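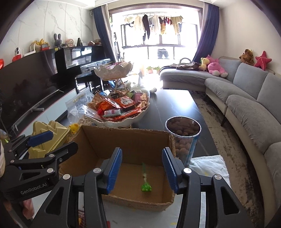

Open cardboard box with torn top edges

Plidley Examination Hall and Paper Store: Safety Checklist with Comments

Inspection carried out 1 February 2020, ahead of the March engineering papers. Next inspection due before the summer sitting.

Thank you to everyone who stayed on late to unlock cupboards and move chairs for me. I have kept the same headings as last year so that the two sheets can be laid side by side, and I've written rather more under some of them than the form really leaves room for, so please bear with me (the short version is that the hall is in good shape and most of what follows is small stuff).

Results are marked OK, Action or Not checked.

SECTION A: GETTING IN AND OUT

A1. Main doors open fully and stay open on their hooks: OK
Comment: Both leaves swing nicely now that the mat has been trimmed. Do keep them hooked back while candidates are coming in, as the left one closes faster than you'd think.

A2. Fire exits clear inside and outside: Action
Comment: Inside was lovely and clear. Outside the rear exit there were bins standing on the path again, and although they can be pushed aside I'd much prefer they lived by the fence. Please have this sorted before the first paper.

A3. Exit signs lit: OK

A4. Step-free route from the car park to the hall: OK
Comment: The ramp has been swept and the handrail is firm all the way down. A lovely improvement on last winter!

SECTION B: THE HALL

B1. Seating plan on the wall and matches the desks: Action
Comment: The plan is the old one, drawn up before the Drinalano practical benches went in along the back. It shows desks where there are now benches, which will cause no end of muddle when the electrical candidates come looking for their seats. A fresh plan, please, in large print, with one copy by the door and one on the invigilators' table.

B2. Hall capacity notice displayed: OK
Comment: The notice says 166 and that is still the right figure with the benches in place.

B3. Desks and chairs sound: Action
Comment: 2 chairs have a loose back and I've put tape across the seats so they don't get used by mistake. They can go to the workshop whenever somebody is passing.

B4. Floor free of trips: OK
Comment: The edge of the lino near the stage has been glued down and seems to be holding. Keep an eye on it when the heating is on.

B5. Clock visible from every row: OK

B6. Lighting: OK
Comment: All the tubes came on straight away. The blinds on the sunny side still stick halfway, but they do come down if you're patient with the cord.

SECTION C: ELECTRICAL PRACTICAL BENCHES

C1. Sockets and leads checked and labelled: OK
Comment: Walczak have been in and every lead carries a dated label. I went along the benches afterwards and couldn't find a single one missing, so full marks there.

C2. Emergency stop works on each bench: OK

C3. Bags and coats kept away from the benches: Action
Comment: There are hooks in the corridor but no sign pointing to them. Candidates are nervous enough on the day and will drop things wherever they happen to be standing, bless them, so a sign and a friendly word at the door would help a great deal.

SECTION D: PAPER STORE

D1. Store locked, key signed in and out: OK
Comment: The key book is up to date and beautifully neat.

D2. Past papers shelved safely: Action
Comment: The Ginus catalogue now lists 1,701 past papers across all semesters and schemes, and the shelves are feeling it. The heavy bound volumes should come down to waist height, with the loose single papers above. The top shelf should hold nothing that needs two hands.

D3. Step stool in good order: OK
Comment: New rubber feet fitted. Please do use it instead of a chair.

D4. Smoke detector tested: OK

D5. Ventilation grille clear: Not checked
Comment: I couldn't get to it behind the scheme folders. I'll look again when the shelves have been rearranged.

SECTION E: FIRST AID AND WELFARE

E1. First aid box full and in date: Action
Comment: Plasters and wipes are plentiful, but the eye wash is close to its date, so please order a replacement.

E2. Drinking water available: OK

E3. Quiet room ready for candidates with extra time: OK
Comment: Warm, tidy and well away from the corridor noise. The door sign wants a new bit of tack.

Please initial each Action line once it's done and leave the sheet in the tray in the Plidley office.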